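书架小改造,碎碎念一串,慢慢发,想到哪写到哪。

1/
先说起因。搬家以后我的书一直没有正经的家,餐边柜上一摞,床头一摞,鞋柜顶上还有一摞(别问)。上个月终于受不了,下决心给自己定了个规矩:常看的书必须待在伸手就能够到的地方,其他的统统装箱。

2/
于是开始看桌面小书架。我大概把能搜到的款式都翻了一遍,收藏夹里存到后来自己都分不清谁是谁。Naston那款很美,可是太宽,放上去整张桌子就被它霸占了。Irkero的倒是小巧,只有一层,我的书堆上去估计两天就满。

3/
最后心水的是两层的小架子,浅色木板配细细的白色金属框。重点是上层右边那截弯上去的金属杆,本身就能当书挡!我以前买过单独的书挡,薄薄一片铁,书一多就往外滑,半夜“咣”一声,吓得我以为家里进人了。有了这种连在架子上的,心里踏实好多。

4/
再说台面。我对深棕色大理石纹真的没有抵抗力,尤其是那种白色纹路像闪电一样劈过去的,怎么看都看不腻。朋友都劝我选浅色,说显干净。可是浅色台面我用过啊,一滴咖啡就能让我擦半天,深色花纹多的反而好打理,面包渣掉上去要凑近了才看得见(这到底算优点还是缺点,大家自己判断)。

5/
墙纸也是我的执念。珊瑚粉底,青绿色大叶子,再加上手绘线条的大象。店里的人问我是不是给小朋友房间选的,我说是给我自己选的,谢谢。灰白线稿的大象配粉色一点都不腻,那种一排一排的细线,离远了看很安静,凑近了看又特别热闹。而且叶子后面还藏着小兔子!我第一次看到的时候真的叫出声了。

6/
上图上图,粉墙配深棕台面,你们感受一下: 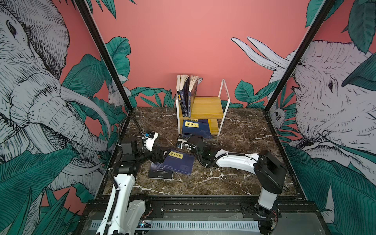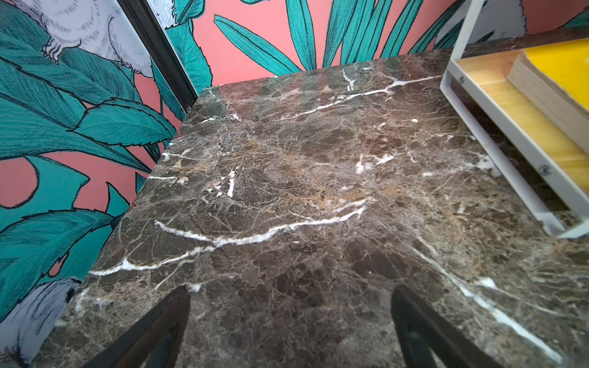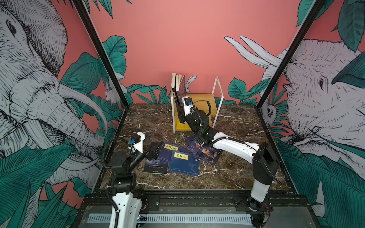

深棕大理石台面,白色裂纹是我的心头好。

7/
中间那张石纹最清楚,你们放大看,底子是巧克力色,里面还混着焦糖色和一点锈红,白色的裂纹分叉分得特别利落。抛光面会有一点柔柔的反光,我很喜欢。之前一直担心深色台面配粉墙会闷,现在完全不担心了,棕色把粉色压住了,粉色又把棕色提亮,就像草莓味的巧克力(写到这里饿了)。

8/
兔子看最后一张,后墙底边有一只竖着耳朵的,就在书架后面,像是从架子背后冒出来的。左边靠墙角的叶子里也有一只。我跟我妈视频的时候让她找,她找了半天,先问我这大象怎么这么大。妈,重点是兔子!

9/
有人私信问书要怎么摆。我的办法很土,先把书全部搬下来,一本不留,然后按“这个月会不会翻”分两堆。会翻的上架,不会翻的进箱子。千万不要坐在地上开始看!我上次就是这样,下午开始整理,回过神来天都黑了,书还是一地,倒是把一本旧游记从头看到了尾。

10/
上层放什么、下层放什么我也折腾过好几轮。现在的分法是:上层放站得住的硬壳书,靠着右边那个弯杆;下层放薄的、软的,还有大开本的杂志,横着躺。硬壳书如果高矮差很多,高的靠书挡那边,矮的往外排,这样抽一本出来旁边的不会跟着倒。

11/
顺便讲一下预算。我给自己定的总数是1379,墙纸占了大头,毕竟是要贴好几面的。书架比我想的便宜,208就拿下了,剩下的钱买了胶水、刮板和一把很好用的裁纸刀。有个小教训:墙纸一定要多订一点,对花很费料,我第一次算的时候完全没把对花算进去,大象差点没了鼻子。

12/
贴的顺序也提一句,先贴有大图案的两侧,背后那面留素一点的粉色,只让叶子和兔子零星出现。要是三面都铺满大象,估计坐久了会头晕。我本来想三面全上的,幸好Mosquera店里的样板间救了我,他们就是铺满的,我在里面站了不到20秒就退出来了。

13/
大理石台面的保养:软布、清水,有油的地方加一点点中性清洁剂,擦完马上再用干布过一遍。柠檬和醋千万别碰,我上一张桌子就是毁在一个切开的柠檬上,那个印子到现在还在。书架底下我打算贴四个毡垫,Brastel那种剪好的圆片就行,不想自己剪,我剪的圆从来都不圆。

14/
还没想好的是灯。想要一个夹在架子边上的小阅读灯,但是白色金属框那么细,不知道夹不夹得住。有用过类似架子的朋友吗?夹子开口大概要多大?求真实体验,广告我真的看够了。

15/
刚刚又去数了一下箱子里那些“这个月不会翻”的书,40本。其中有一本菜谱我现在突然很想看。规矩才定了多久啊我。

16/
算了,菜谱拿出来,放下层。晚上煮面去了,灯的问题大家继续帮我想,评论我都会看~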